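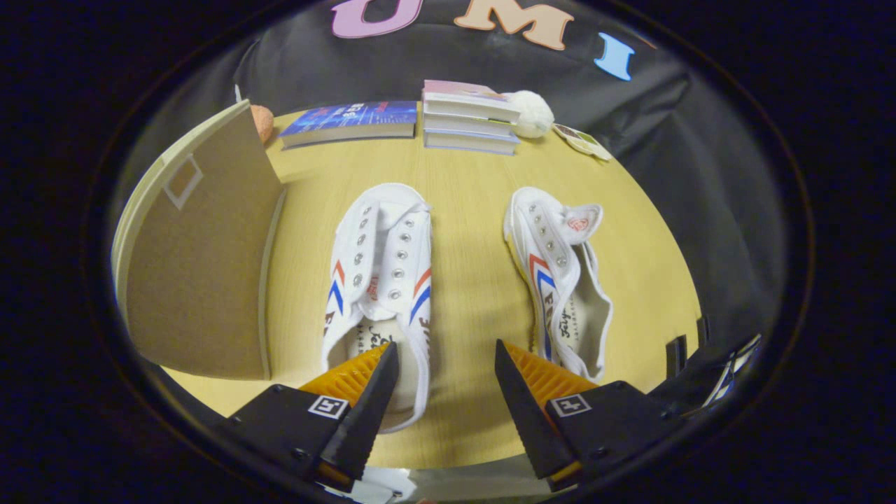

Section 4. Teaching a footwear task at the Hirkgate returns desk

Dosora learns a task from the clerks who already do it by hand. At Hirkgate the first task is pairing and setting out canvas shoes before boxing. Stand both shoes side by side with the toes pointing away from you and the open heels toward the gripper, laces out and tongues folded up. Keep the black fingers apart until you are ready to begin, with the orange pads facing each other.

1. Sign in at the Witier terminal and choose Footwear, Open Pair.

2. Check that the marker on top of each finger is clean and uncovered.

3. Move the gripper at your normal working pace. Do not slow down for the recording.

Caution: Keep your free hand away from the fingers while they close.

4. If the pair ends up at an angle, leave it. Slightly turned shoes are accepted.

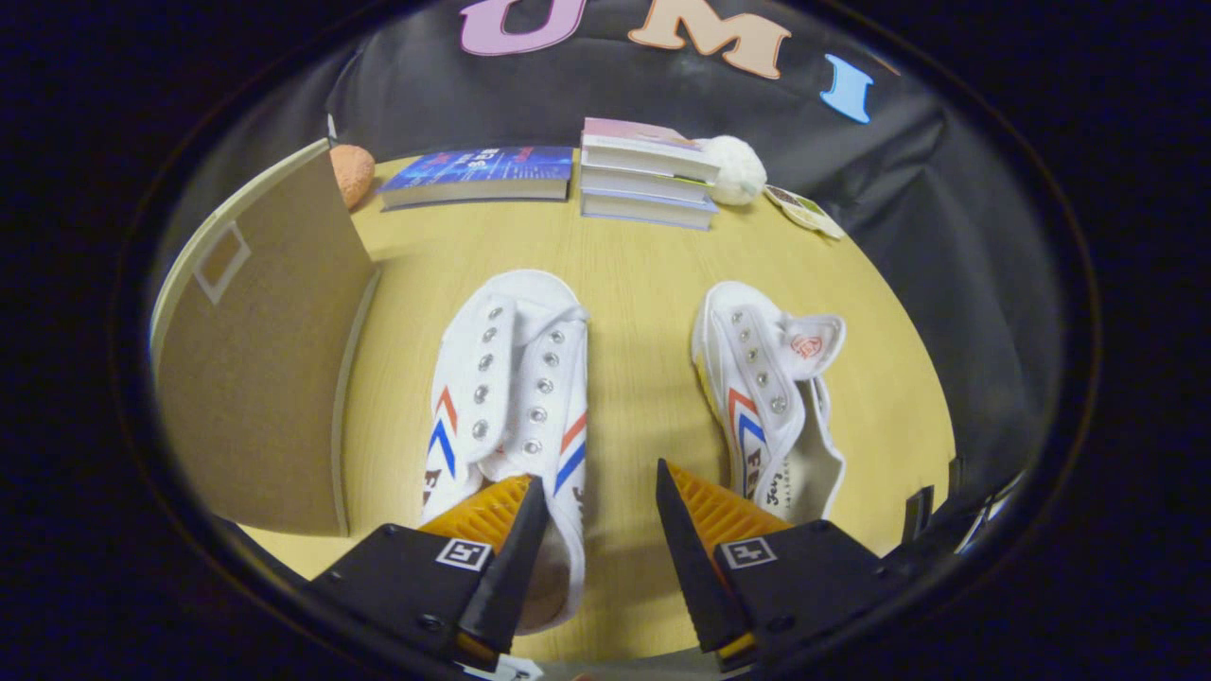
5. Save the run. A full set is 20 runs per clerk. Stop for a break after each set.

4.1 Changes to your shift

Once 490 runs are approved, the Kramer arm takes over pairing on the evening shift. Clerks on that shift move to inspection and customer notes. Pay grades stay the same. Day shift keeps pairing by hand until March.

Note: Runs are not used to measure individual speed. Questions about schedules go to Hala Nassar, extension 1034.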